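March
By Benedikt Sauerland

Tradcombe Housing Partnership Opens Applications for Home Repair Grants

TRADCOMBE – The Tradcombe Housing Partnership will begin accepting applications this Friday for its expanded Home Repair Grant, which pays for essential work in older houses and apartments across the city. The program has been extended to cover interior floors, stairs and thresholds for the first time, in addition to the roofing, heating and window repairs it has supported since it was founded.

Funding for the coming year will allow the Partnership to approve 267 grants. Each approved household may receive up to $2,855 toward labor and materials. Applicants are asked to contribute the first $30 as a filing fee, which is returned in full if the application is declined.

The decision to include floors follows a review of requests received by the Partnership's advice line. Callers regularly reported raised boards, worn stair edges and gaps at doorways, none of which qualified under the earlier rules. Older residents and families with small children were the most frequent callers on these subjects.

"A roof that leaks gets attention quickly, and a floor that has lifted at one end tends to be lived with for years," said Benedikt Sauerland, director of the Tradcombe Housing Partnership. "We were turning away people whose homes needed a day or two of skilled work. The new rules let us say yes to them."

Work will be carried out by contractors on the Partnership's approved list. Kleinschmidt, a family-owned flooring and joinery firm with workshops on the east side of the city, has joined the list and will handle the larger share of floor repairs during the first year. Heating and window work remains with existing contractors. Households may request a particular contractor from the list, although the Partnership cannot guarantee a start date in such cases.

Applications will be handled through Clarik, the online case system already used for the Partnership's rental deposit program. Paper forms will also be available at the Partnership's office on Mill Street and at all branch libraries. Applicants who use the paper form should allow an additional week for processing.

To qualify, an applicant must have lived at the address for at least two years and must own the home or hold a long-term lease. The home must be no larger than 900 square feet for a one-person household, with higher limits for larger households set out in the program guide. Landlords who own more than three properties are not eligible.
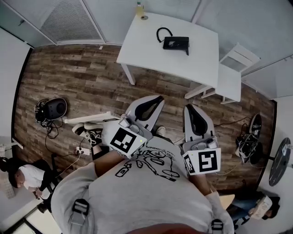

Wooden floors will be assessed at a home visit before any grant is approved. The assessor will check the level of the boards, the condition of the joists where they can be reached, and any movement at the edges of the room. Residents do not need to move heavy furniture before the visit. A written report will be sent to the household within ten working days, and an applicant who disagrees with its findings may ask for a second visit by a different assessor.

Homes with original boards will be repaired with matching timber where it can be found. Full replacement will be approved only when repair would cost more over the life of the floor. Carpet, decorative finishes and underfloor heating are outside the scope of the grant.

Tenants with shorter leases may still apply for the Partnership's separate safety fund, which covers handrails, stair lighting and door thresholds. Questions about either program may be directed to the advice line, which is open on weekdays from 9 a.m. to 4 p.m.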